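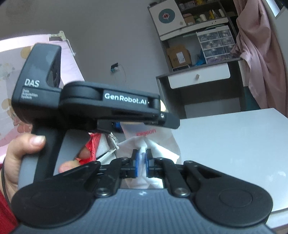 The Gauge

The contract from Kao required the bags to be folded before they were shipped back. The clause was on the second page. It gave the finished size, the number of folds and the penalty for each bag returned flat, which was small, and for each bag returned in a bundle, which was larger.

The clerk at Iveck read the clause twice and cleared the table.

Thin plastic does not hold a crease on the first pass. The clerk knew this from the winter she had worked at the Kundari depot, where the stock was heavier and the rooms were cold. Cold film is stiffer and takes a line. In June the film was limp, and a fold made at the left side opened by itself while the right side was being pressed. She tried a steel ruler along the crease. The ruler worked for the first fold and slid on the second.

She wrote down a method.

Lay the bag with the opening away from you. Push the air toward the opening with the flat of the hand. Pinch the side seams and draw them apart until the bottom edge is straight. Fold in thirds, lengthwise. Wait. Fold the bottom up to the word, then over the word, then once more.

The word was pigeon. It was printed in red, and on the clear film it could be read from the back, reversed, when the bag was turned over. The order sheet did not say what it referred to. The clerk had assumed a shop. The driver who brought the cartons had assumed a size, in the way that paper has names for sizes. Neither of them had asked Kao, who answered letters slowly and charged for telephone time.

The shipment was 2,607 bags. At the end of the first day she had 80 that met the size, and she placed them in a shoe box with a brick on the lid. She recorded the figure in the left column of the ledger. The right column was for rejects, and she left it empty, since a reject could be opened and folded again.

On the second day she changed the order of the steps. With the thirds folded after the bottom edge was turned up, the air had one way out and left through it. The crackling was louder. The packets came out thinner by the width of a fingernail. She crossed out the method and wrote the new one under it, and dated the page Feb 7, 2022, which was the date on the ledger's cover and was wrong by several months. She did not correct it. All the pages in that ledger carried the same date.

By the end of the week the left column stood at 674. Her thumbs were dry from the film and she had begun to keep a damp sponge in a saucer. Her ear had improved more than her hands. She could tell from the sound whether a seam was caught under the second fold, and she would stop, open the bag and start over without looking for the fault.

A letter came from Kao. It said that the bags were to be cut up for packing material on arrival at Skostus, and that the condition of the folds would not be inspected. The clause remained in force.

She filed the letter behind the contract. Then she moved the sponge nearer, took a bag from the carton, turned the opening away from her and pushed out the air.

At 2,000 she replaced the shoe box with a crate and put the brick on that.

Recent stories
The Weighbridge
Instructions for a Narrow Stair
Two Kinds of Twine
Inventory at Low Water
The Lamp Schedule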